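Call for Participants: Student Manipulation Project, Drumura Robotics Club
Posted 2022-02-08

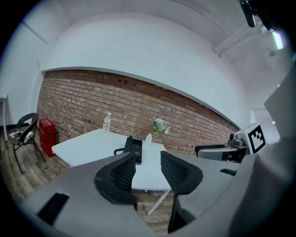
The Drumura Robotics Club is recruiting student participants for the second phase of its manipulation project. Participants record short household tasks with hand-held grippers, check the recordings, and help prepare them for training a control policy. The project runs through the end of the spring term, with an optional extension in August for those who want to work on the evaluation.

Background

The first phase produced 503 accepted recordings of tabletop tasks, mostly single-handed picks and placements. Of these, 196 were later set aside from the training set, the main reasons being lost marker tracking and incomplete finger closure at the start of the recording. The second phase extends the work to two-handed tasks, in which one participant operates a gripper in each hand. The task list includes moving a bottle from one side of a table to the other, passing an object from the left gripper to the right, opening a small box, and setting an object upright after it has been laid on its side.

The recordings are used in two places. The club trains its own policy for the Grendham student manipulation contest, and the same data is used in the project section of the introductory robotics class. Participants may be enrolled in the class but do not have to be.

What participants do

Each session lasts two hours and follows a written task sheet. A session has a calibration block, a recording block and a review block. In the calibration block, the participant opens and closes each gripper fully five times and then moves both through a fixed path while the tracking software confirms that the markers are being read. In the recording block, the participant repeats each task on the sheet from varied starting positions. In the review block, the participant plays the recordings back and labels each one as accepted, rejected or uncertain, with a reason code.

Rejected recordings are kept. They are not held against the participant and the rejection rate is not reported by name.

Participants who complete four sessions may move to one of the following roles:

Data review. Second-pass labeling, comparison of reason codes between reviewers, and maintenance of the labeling guide.

Hardware. Finger pad replacement, marker mounting, printed part revisions and the spare parts log.

Software. Time alignment of left and right streams, export scripts, and the Chamoun playback tool, which is written in Python and maintained by the club.

Evaluation. Running trained policies on the club's arm, scoring trials against the rubric and writing up failures.

Requirements

Current enrollment at the school, at any level.
Availability for at least one session per week until the end of term.
Ability to hold a light tool in each hand at chest height for several minutes at a time, with breaks. Participants who would prefer a review or software role from the start should say so in the application, and the recording requirement will be waived.
Completion of the lab safety module before the first session.

No earlier experience with robots is required. For the software role, applicants should be able to read and modify a short Python script without supervision. For the hardware role, some practice with hand tools and a 3D printer is useful, and training on the printer is available.

Credit and payment

Students in the robotics class may count sessions toward the project component of their grade. All others are paid the standard student hourly rate. The two cannot be combined for the same session. Travel between the main campus and the Brinemau building is not paid, but the campus shuttle stops at the front entrance.

Data and privacy

The gripper cameras record video of the work area. They may also record the participant's hands and forearms, as well as anyone who walks through the room. Audio is disabled. Participants sign a consent form before the first session and may withdraw individual recordings until the data set is frozen at the end of term. Please keep name badges and phone screens out of the work area during recording.

How to apply

Send one page to the club mailbox stating your program, the weekly hours you can offer, your preferred role and any relevant coursework. A resume is not needed. Applicants are invited to a trial session in Room 93 of the Brinemau building, and places are confirmed within a week of the trial. Applications are read in the order received until all session slots are filled.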